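Ragnheiður Lauritsen
@ragnheidur_l

I want to write a few things about learning to spell in English when you learned it first from American television and then moved to Britain. It will be long, sorry. I make tea now and then I start.

My first job in Briltisbridge was in a lettings office. I wrote "color" in a letter about a bedroom wall and my manager circled it with a green pen. She did not say a word about it. I was so ashamed that I went home and made a list.

The list is still alive. It has 118 words today. It began with colour, favour, neighbour, and then I found out that "honorary" has no u although "honour" has one, and I had to go for a walk.

Same with humour and humorous. Same with labour and laborious. If you are a learner, please write these pairs on one line together, so the eye meets them as a couple. I learned them apart and it cost me a year.

Practice and practise. The noun has c, the verb has s. My trick comes from my colleague Mahfuz Debnath: think of advice and advise, where you can hear the difference. Ice is a noun. I still say "ice is a noun" under my breath when I write to the dentist.

Licence and license is the same story. I have a driving licence. The council licenses the pub. I wrote it wrong on a form in July and the form came back, but for another reason, I had forgotten to sign.

Somebody always asks about -ise and -ize. Both live in Britain. I looked in the dictionary that I trust most and it gives -ize first, and my office wants -ise, so I do what the office wants. But "advertise" and "surprise" are with s for everyone, also for the Americans.

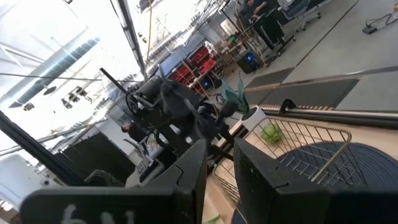

Double letters next. Travelling, travelled, cancelled, labelled, all with two l. Then you are happy and you write "fulfill", and it has one l at the end here. Skilful also. Enrol also. But enrolled, enrolment. I have no trick for this. I only have suffering.

Nadhirah Osman, who sat beside me in the evening class, made a small song for "enrol, enrolled, enrolment" on the tune of a birthday song. It does not fit the tune very well. I remember it anyway, six years later, and I could not tell you one thing from the textbook.

Programme on the television, program on the computer. Metre for the length, meter for the gas. Tyre on the car, but I tire easily. Cheque from the bank, if you are older than 46 or you have a very old-fashioned aunt.

Kerb! I walked beside kerbs for two years before I saw one written down. I thought it was a mistake on the road sign.

A reply from Gonçalo Salgado, who teaches in Astmont: his students find "grey" the easiest of all, e for England and a for America. Thank you, I am putting it on the list even if I already know it, because it is a good feeling to have one easy word.

He also asks how I keep the list. It is in a paper notebook. I tried an app and the app corrected my correct words. Every Wednesday I cover the right side of the page with an envelope and write one page from memory. Fifteen minutes, not more, then I stop even if it goes well.

Check the language of your spell checker. I mean it. Mine was set to United States for my whole first winter and I believed it like a doctor. On my machine the setting was in two different places and I had changed only one of them.

Also, be kind to yourself about mixing. My manager with the green pen wrote "definately" on the office calendar and it stayed there until spring. I never circled it. I thought about it a lot.

Last word from me tonight, number 118, which I added this morning: "manoeuvre". I had to look three times while typing it here. If anybody has a trick or a song for this one, I will take it. Nadhirah, are you still on this site?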